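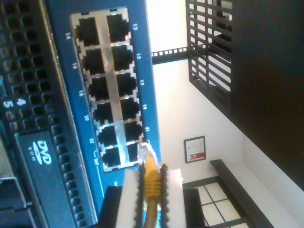
Bindu Achari

Re: [trarska-data] What counts as a usable episode?

Carmela Fabbri wrote:

> I've been going through the April upload and I'm not sure how you
> decide what to keep. Some of the cable episodes have a pause in
> the middle where the arms don't move for several seconds. Others
> have two or three tries at the port before the plug goes in. Are
> those meant to be there? Also, we count 3877 episodes on our side
> and the index on Hegde lists fewer. Which number should we use when
> we report the training run?
>
> And is there any plan to record handovers between the two arms, or
> only single-arm work?

Hi Carmela, hi all,

Taking the count first. 3877 is everything that was uploaded, including the episodes we later flagged. The index only lists the ones that passed review. Please use the index number for training and give both in the report. I'll add the flagged episodes to the index with a "rejected" label so the two can be compared without anyone having to ask me.

Retries are meant to be there. If the operator misses the port, backs off and tries again, we keep the whole thing. The first policy we trained on Bilent only saw clean insertions, and when it touched the edge of a port it kept pushing. The rule for operators now is to back off far enough that the plug is clear of the panel and then approach again. After three missed tries they end the episode and mark it failed. We keep the failed ones too, in a separate folder.

Pauses are a different matter. A short one while the operator lines up the plug is fine. Anything over eight seconds should have been trimmed or rejected, and some got through because the trim script only looked at one arm. If the left arm was still and the right arm was drifting a little, the script read that as motion. I have fixed it and will run it over the April upload again this week. Episode IDs will stay the same, but lengths will change, so please don't cache them.

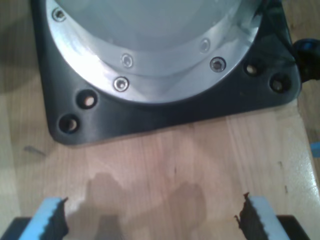 Open gripper over the tabletop, base plate ahead.

On setup: we move the objects between episodes but leave the lighting alone within a session. That was a choice made early on, and I would do it differently now. Glare on the table and on metal parts stays in nearly the same place for a whole session, and a model can start to lean on it. For the next round I would like the lights changed every time the operators swap.

To your last question, yes, handovers are planned. The first part is getting the connector presented to the second gripper at a steady angle, with enough of it sticking out to grasp. We have been practicing that on its own before we put it together with the insertion. 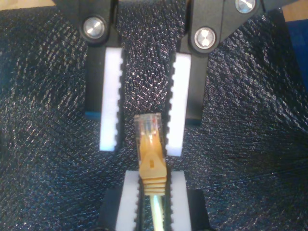 RJ45 connector held upright, second gripper open above it.

The labels for these will be "present", "grasp", "release" and "retreat". I'm not happy with where "grasp" ends and "release" begins, because for a moment both grippers have the cable. Zisetti's labeling guide puts the boundary at the first frame where both are closed. I would rather mark that overlap as its own step. If anyone has trained on data labeled either way, I'd like to hear how it went.

The plan is up to 200 handover episodes as a trial batch, and then we stop and look at them before recording more. Operators should vary how far the plug sticks out of the pads and write the cable type in the notes field. It was left blank a lot last time.

If you find more long pauses, please send me the episode IDs directly and I'll check them against the new trim.

Bindu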